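Resident Experience Lead, Grolitz Homes at Plunditz

Full time, on site, with a review after the first year

Most ads for jobs in planned communities read like the sales brochure with a salary stuck on the end. We have read plenty of them and written a few. This one is meant to put off the wrong people before they spend an evening on a cover letter.

Plunditz is a planned community of 864 homes when finished. It is not finished. So far 144 homes are occupied, another 104 are under construction, and the rest are lines on a site plan that has been redrawn more than once. The brochure says "a complete neighborhood from day one." Residents on Bisgaard Lane, who drove past a fenced-off playground all last winter, would like a word with whoever wrote that.

We need someone to be the person they have that word with. 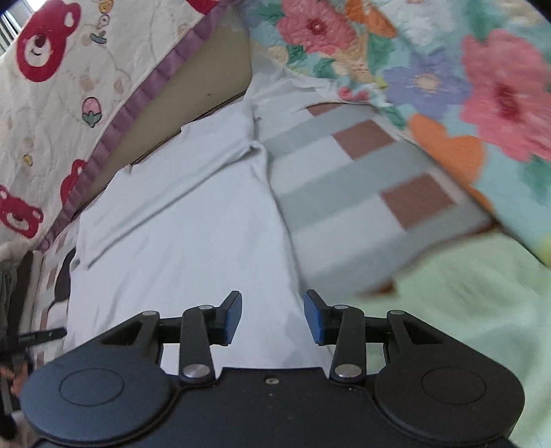
The job sits between the building company and the people who bought from it. You will answer to Ajith Shetty, who runs community operations and has very little patience for slide decks. You will not answer to the sales team, and we had to argue for that. In our experience, when resident complaints go through sales, they come out the other end as "feedback themes" and the gutter still leaks.

What you would do

Walk every occupied street at least once a week and write down what is broken, late or missing. Keep a public list of what was promised in each phase, when it was promised for, and where it stands. Some of our managers don't love this list. It stays.

Run the monthly residents' meeting, which starts at 7 p.m. and rarely ends when it should. Expect drainage, parking, the speed of trucks on the loop road, and the trail that was supposed to connect to the creek and currently connects to a berm.

Go through the homeowner guide and take out the claims we can't back up. "Low maintenance landscaping" is the first one we would look at. Ask anyone who has tried to keep those shrubs alive in July.

Sit in on phase planning and say so when an amenity is being counted twice. A retention pond with a bench next to it is still a retention pond. 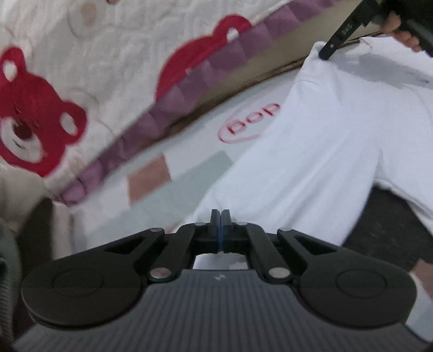 Reading time: 4 minutes

What we want from you

Three or more years dealing with homeowners, tenants or the public in a job where people were sometimes angry and sometimes right. Property management counts. So does a city permit counter, a utility help line or a school district office. A degree is fine to have, but we won't ask about it.

You should be able to read a site plan and a basic warranty document, and explain either one to a person who has just found water in the garage. You should write short, clear emails. We will ask for two of them with your application, so please don't send us a vision statement.

You will need a driver's license and a tolerance for mud.

We are not looking for a "community ambassador." We had one. The welcome baskets were lovely and the warranty backlog doubled.

What you get

Health and dental cover from your first day, 16 paid days off plus public holidays, and a desk in the site office, which is a trailer for now. The permanent office is planned for the next phase. You may have noticed how we feel about the word "planned," so make of that what you will.

Pay depends on experience, and we will tell you the range in our first call, before you have told us anything about your current salary. If we don't, remind us.

There is no discount on a home here. People ask.

Things you might reasonably doubt

Does this person have any power? Some. You can send a contractor back to a job that costs less than our small-works limit without asking anyone. Above that, you need Ajith's sign-off, and he gives a yes or a no within two working days.

Will the company still want a public list when it looks bad? It has looked bad twice already. It was still up when we posted this. We can't prove more than that, and you should ask about it in the interview.

Is the Voltness charging network going in? It's in the brochure. We have seen a drawing and a contract draft. We haven't seen a trench.

How to apply

Send a resume and two short emails. The first is to a homeowner whose fence has been delayed for the third time. The second is to the manager responsible for the fence. Address both to Ajith Shetty, Community Operations, at the Plunditz site office, or drop them off there before 4 p.m.

We read everything ourselves and reply to everyone, including the people we turn down. Interviews are held on site and include a walk of around an hour, so wear shoes you don't care about.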